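Notes on a reading that moved

December 10, 2020

The winter reading at Skanmont went online this year, like most things. I had a ticket for the room and it was switched to a link a week before. I kept the ticket. It's in the back of the book.

The book is Laimutė Sepp's second collection of stories, Taltileo. It runs 168 pages and I finished it in two evenings, then went back over the title story before the event so I'd have a question ready. I didn't end up asking it.

She read from the title story for longer than the program said she would. It's the one where two sisters clear out their father's house and can't agree on who gets his letters. On the page I thought the ending was too quick. Hearing it out loud, I changed my mind – she slows down a lot in the last paragraph, and the short sentences need that.
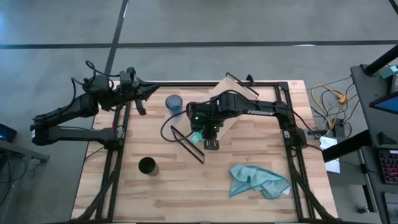 Butcher-block tabletop, gray floor.

Wayne Sutherland did the interview afterward. He had read everything, including the early poems, and he let her finish her answers. They talked for a while about drafts. She writes by hand first and types it up at the end of the week, and she said the typing is where most of the cutting happens. One story in the book started at 76 pages and is now 6. I would like to read the long one.

She also talked about translation. She does her own, from Lithuanian, and leaves some words alone if the English one sounds too tidy. A person in the chat asked for a glossary. She said no, politely.

The sound dropped out twice during the questions. By the end there were 733 people logged in, and the room at Skanmont would never have held that many. I still missed the room. I like the ten minutes in the hallway when people stand near the book table deciding whether to buy something.

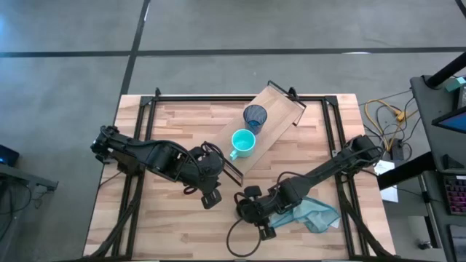
The table again, with dark lines on the floor behind it.

The next one is in January, also online, and it's poetry. I haven't read either of the poets yet. I've put both on hold at the library, where pickup is still by appointment at the side door.

If you want the Sepp, the paperback is easier to find than the hardcover. Start with the third story if you don't usually read short fiction.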